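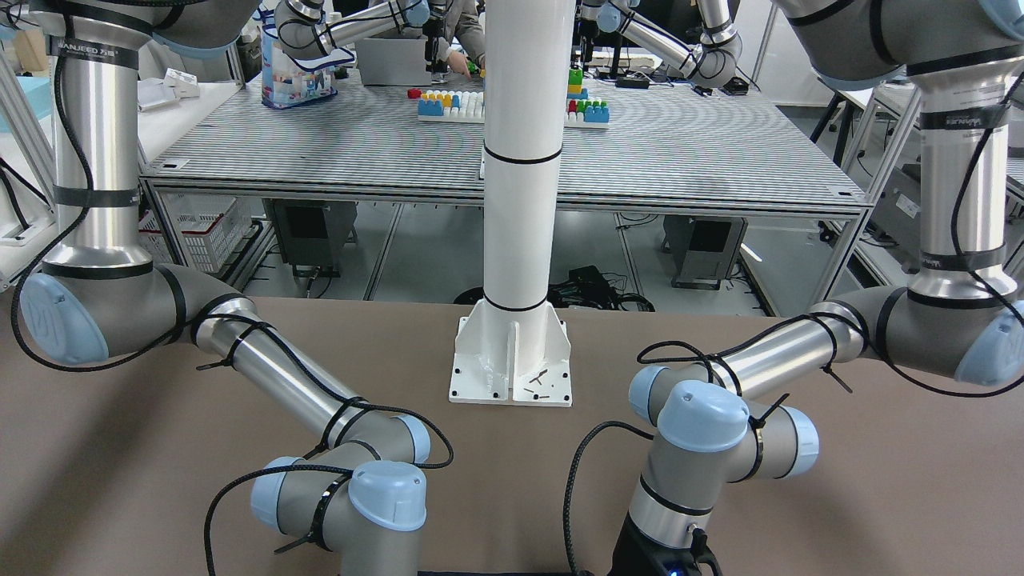 Bench with both arms down, blue caps on the joints.

2021-05-23

Racked the Calado shiraz today, third racking. Volume into the clean tank came to 1559 litres, a bit under what I had pencilled in. The lees were thicker than last time and I stopped early so as not to drag them over. What was left went in the small drum to settle and I'll look at it again before tipping it.

Free sulphur was low before racking. Added from the fresh stock solution and gave it a slow stir under gas. Will retest once it has had time to bind up. The old bottle of titrant is out of date, have put a line through the label. Please use the new one on the lower shelf.

Temel block: malo still not finished by the paper strip. Faint malic spot, same as last check. The shed is cold overnight and the barrels on the south wall are lagging the rest. Moved the heater across and put the old doona over the end row. No additions until it is through.

Bench trial on the Sirstead grenache, 100 mL samples, four glasses. Control, two rates of the gelatine, one of egg white. Tasted blind with water and plain crackers between. The higher gelatine rate stripped the middle out of it and I would not go there. The egg white was the one I kept going back to, softer at the end and the colour held. The lower gelatine rate was hard to pick from the control. Repeat with a fresh sample before we commit 3000 litres to anything.

Wallach sent corks, 400 of them, the short grade. We asked for the long. Have left them sealed in the office.

The pH meter drifted again between buffers. Cleaned the probe and soaked it over lunch, second calibration was fine. Readings from this morning are marked with a cross in the book and should be redone.

To do: top up the two grenache barrels, order citric, find the missing bung for barrel six. Float valve on the rinse tank is sticking.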